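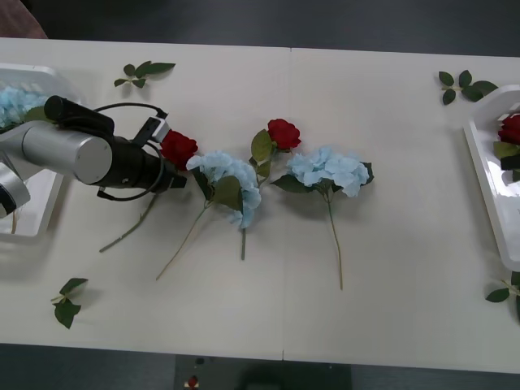 Ticket: Member renewals not reaching the Ullon chapter list

May 13, 2022 | By Athina Margaritis

Search the member help centre Go

Problem: Businesses that renew through the Skunora portal get a receipt but still show as lapsed in the chapter directory. The Ullon chapter has 44 affected. They can't book the breakfast at the member rate.

Tried so far:
- Cleared the directory cache. No change.
- Re-ran the overnight sync by hand. It stopped at record 200 with a timeout.
- Cut the batch size to 30. The sync finished, but the lapsed flags stayed on. 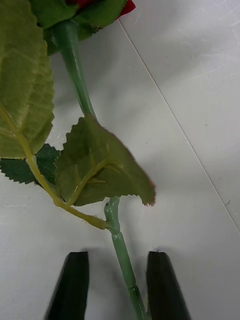
Stem of an artificial red rose on a white tabletop

Cause: The portal writes the renewal date as day/month and the directory reads it as month/day. Any date it can't parse is dropped without an error. Papadakis confirmed the import template was changed on their side.

Workaround: Organizers can tick "Honour member rate" on the booking page. Please don't ask members to pay again.

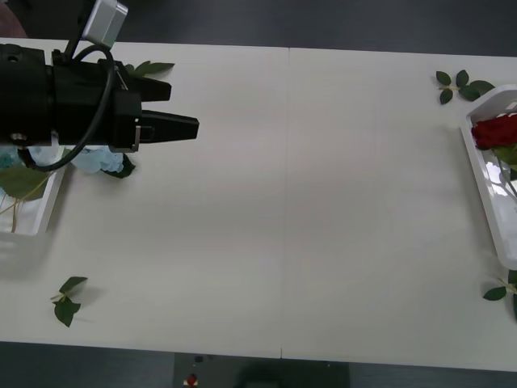

Vetimska, June

Template corrected and all chapters re-synced. Five records still failed on a blank postal code and were fixed manually. Status changed to Resolved.

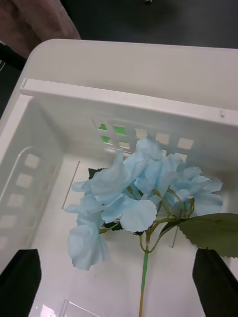 Delali Amoah: Our listing is active again, but the trade category has gone back to "Other". Is that part of the same fault?

Athina Margaritis: Separate one. The re-sync resets categories that were edited in the directory. Change it in the portal under Company Profile and it will hold.

Guest: Does the cheque payment option go through the same import?

Athina Margaritis: No, cheques are entered by the chapter office.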